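The old house battery in the camper gave up in October, on the second night at Staltilthorpe. I had charged it fully before leaving home and by 5 in the morning the lights were dim and the water pump would only click. It was the one that came with the camper, so I can't complain much.

I replaced it with a Celtine sealed battery from Guvaveo, the parts place on the county road. It cost $278 with the core credit. The old tray was a little too short, so I drilled two new holes and moved the hold-down strap back.
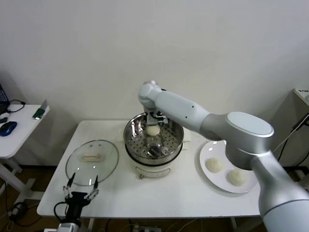 The inverter was the next thing to sort out. Mine is a small Kaewsai that came out of our last camper, and it is fine for a laptop or a phone charger. Cooking is different. Anything that heats draws a lot, and an electric steamer with a bun on the tray is the kind of load I now leave for campgrounds with hookups. I wrote the wattage of each appliance on a strip of tape inside the cabinet door so we don't have to look it up every time.

I also redid the cable from the battery to the inverter. The old one was thin and had a splice in the middle. The new run is shorter, with a fuse close to the battery, and the voltage holds up better when the pump kicks in.
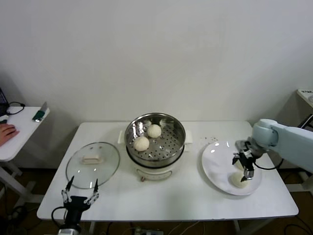 How long does the battery last with the lights, the fan and the pump?

Two nights for us, with the fan on low and the furnace off. After the second night I plug in or run the truck for a while.

We have put roughly 202 miles on the camper with the new setup and the strap has not moved. I still need to clean up the ground connection on the frame, which has some rust on it, and replace the rubber boot on the positive terminal.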